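Small parts and craft displays > Racks and stands

Wire cap rack on a wood table, how do I keep it steady?
Posted by Prenance208

I sell caps at a craft market and bought a white wire rack, a single rod with two tiers of prongs and a round wire base. At home I set it up on a square wooden table to practice loading it.

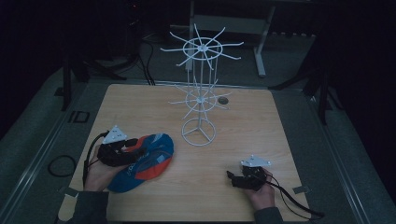
With caps on one side only, the whole thing leans. I also don't want the base to scratch the wood. The rack came from Honorato with no instructions. Do I need to weigh it down, or is there a better order for hanging the caps? I have 3 more of these to set up in January.

Verncombe_Hats
Load it in pairs. One cap goes on the bottom tier, then one on the opposite prong, and so on around. Do the top tier last. When somebody buys one, move another cap over to even it out.

For scratches, cut a circle of thin felt a little wider than the base and leave it under there. Before you put the felt down, wipe the table with a dry cloth, going with the grain.
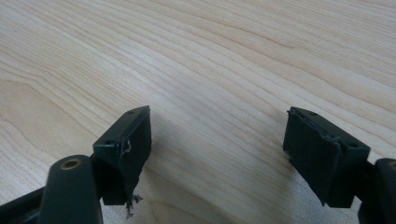
Light wood with a curving grain.

A finish like that can show ring marks if a wire base gets dragged across it. Lift the rack when you move it. Grit caught under the felt will scratch too, so shake it out now and then.

jurport571
Mine leaned until I bent the base flat again. Check that first.

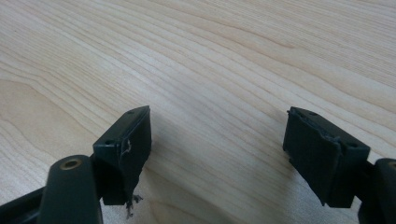
Set the rack on the bare table with nothing on it and press down on opposite sides of the ring. If it rocks, the base is bent. If it sits flat and still leans once it's loaded, put a small sandbag across the struts. I wouldn't tape it to a wood table, the glue can be hard to get off.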